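3.2 Bench layout and cable routing

The Wonbridge bench was set up in February as the second of the two work areas in the Clancombe study. The top is white, with a light wood edge along the far side. Bench height was fixed at 700 mm and was not varied between trials.

Power is brought up from behind the bench. The cable crosses the far edge and runs over the work surface, so its path takes up part of the usable area. 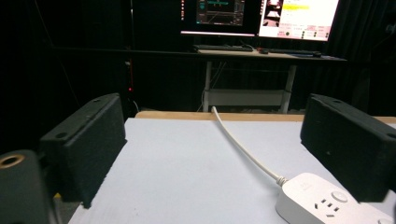
Figure 5. Power strip on the white work surface, cable leading over the far edge.

Three cable positions were compared. In each one the free area was measured with a steel rule, and a 60 mm margin was kept clear on both sides of the cable. The margin was taken from the Lullport layout notes – no other source was found for a bench of this size.

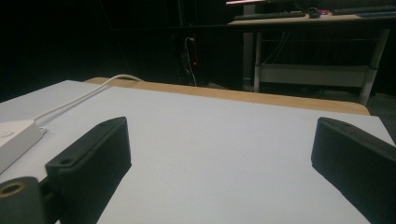
Moving the cable toward the left end gave the largest unbroken area. The center position split the surface into two parts and was dropped after the first trial. A clip at the far edge was considered but not fitted, and the Fleury bench was left unchanged for comparison. Results for all positions are listed in Table 3.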